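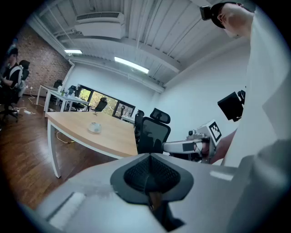
Stenex ハンドヘルドグリッパー 使ってみた感想と仕様メモ

取扱:Sasbridge オンラインストア
カテゴリ:グリッパー/データ収集用ツール
在庫:あり(2月入荷分)

こんにちは、Sasbridgeの商品ページ担当です。今回はStenexのハンドヘルドグリッパーを紹介します!うちの店、アームや電動グリッパーは前から扱っているんですが、手で持って使うタイプは品揃えが薄くて、「どれがいいですか」と聞かれるたびに困っていたんですよね。なので仕入れる前に自分で何日か触って、前から置いているWastettiの手持ちモデルと比べてみました。カタログの丸写しではなく、私が使った範囲の話だと思って読んでください。

まず重さ
手首カメラ込みで1128グラムです。数字だけ見ると「うーん、ちょっと重いかな」と思ったんですが、重心が手のひらに近いところにあるので、持った感じは意外と軽いです。Wastettiのほうは本体が1000グラムちょうどで、軽いんだけど先端寄りに重さがくるタイプ。私は手が小さめなので、長く持つならStenexのほうが楽でした。とはいえ40分くらい続けると、どちらでも前腕にきます。途中で休憩を入れましょう(私は入れずにやって、翌日お箸が重かったです)。

開閉の感触
トリガーはバネが少し強め。最初は「固っ」と声が出ました。でも慣れてくると、この固さのおかげで半開きの位置で止めやすいんです。小さいガラスのボウルの縁をつまむとか、ボトルのキャップだけをそっと挟むとか、そういう作業で差が出ます。Wastettiは軽くスッと閉まるので、布やスポンジをどんどん拾うような作業ならあちらが気持ちいいです。どちらが上というより、何を掴むかで選んでもらうのがいいと思います。

指先のパッドは付属が二種類。硬めと柔らかめがあって、私はほぼ柔らかめで通しました。硬めは薄いカードを机から起こすときに便利です。交換はネジ二本で、六角レンチも付いてきます。ただこのレンチが短くて、回すたびに指の関節が本体に当たる……。長いレンチをお持ちの方はそちらを使ってください。

カメラの見え方
広角なので、手元だけでなく作業台の向こうの椅子や窓まで入ります。位置推定をかけるなら背景に特徴が多いほうが安定しやすいので、これはうれしいところ。真っ白な壁にぐっと近づくと見失いやすくなるのは、まあこの手の製品の宿命ですね。窓の大きい部屋では露出を固定してから始めるのがおすすめです。自動のままだと、窓のほうを向いた瞬間に手元が暗く沈みます。

マーカーを使って位置合わせをする方へ。タグは平らな板に貼って、しっかり固定してください。私は最初に両面テープだけで済ませてしまい、途中で端が浮いてきて、半日分を録り直しました。テープ代をけちるものじゃないです……。

コントローラーとの相性
記録側はKandasamyの小型コントローラーで試しました。USBでつないで、認識までは数秒。設定画面が英語だけなのは人を選ぶかもしれませんが、触る項目は少ないです。ひとつ注意で、ファームウェアが古いと開閉幅の値が飛び飛びに記録されることがありました。更新したら直ったので、届いたらまず更新を!

ケーブルは付属のものだと、立って動き回るには短いです。二人で別々に動いて作業する場合は延長ケーブルも一緒にどうぞ。床を這わせると足に引っかけるので、私は腰のベルトにクリップで留めています。

ここはもう少し
・電源ランプが下側にあって、持っていると見えません。録画中かどうかは画面で確認することになります。
・収納ケースが別売り。緩衝材入りの箱で届くので、しばらくはその箱で代用できます。
・左利きの方は、トリガーの位置に慣れが要ると思います。店の左利きスタッフは「一時間で慣れた」そうですが、買う前に試せるならぜひ。

仕様
品番:3668
重量:1128グラム(手首カメラ込み)
接続:USB
付属品:指先パッド二種、六角レンチ、接続ケーブル、簡易説明書(日本語)
別売り:収納ケース、延長ケーブル、交換用パッド

貸し出しについて
Sasbridgeの店頭に試用機を置いています。Wastettiの手持ちモデルも横に並べてあるので、持ち比べたい方はお問い合わせフォームから「グリッパー試用希望」と書いて送ってください。普段掴んでいるものを持ってきてもらうのも大歓迎です。割れ物は、念のためタオルに包んでお持ちください!

お問い合わせの受付は午前10時から。メールの返信は翌営業日になることがあります。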